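How to Fold Bath Towels So They Stack Flat
By Angharad Morris, 5/5/25

I love a good towel shelf! Mine used to slump every time someone pulled one out from the middle, and a slightly different fold fixed it. You need a clean, dry towel and a table or counter bigger than the towel folded in half.

Step 1: Smooth it out
Lay the towel down and sweep your palms from the center to the edges.
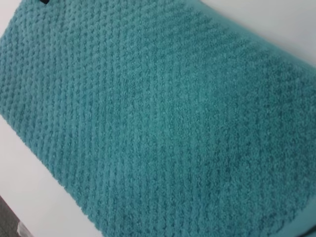

Textured towels need a little extra love at this stage. Thick weaves grab onto themselves, so a wrinkle you leave now will still be there at the end. Those diagonal rows of little bumps on the teal one are great for trapping creases, so stroke along the rows first, then across. Find the tag too, and keep that end facing you so it gets tucked inside.

Step 2: Halve it, then halve it again
Bring the short ends together and match the corners before you let go. Pat it down, then fold in half the same way once more.

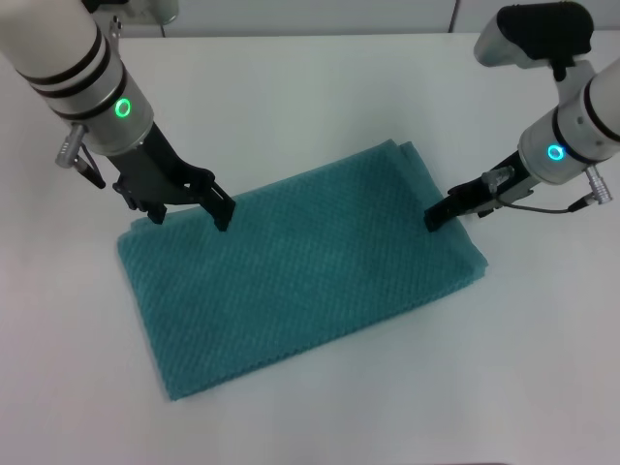
Don't press hard. You want the air out but the fluff left alone, and a light pat does it. If one corner comes up thicker than the rest, open the last fold, tug the inside layer straight and close it again.

Step 3: Fold in thirds

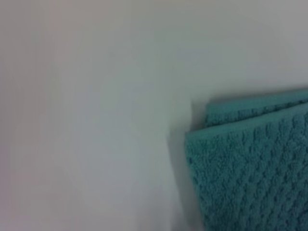
Reading time for the full guide: 9 min

Turn the bundle so a long side is toward you. Bring the left third over, then the right third on top, and slide it onto the shelf with the rounded fold facing out. So tidy! My hall closet holds 27 this way, and they come out one at a time.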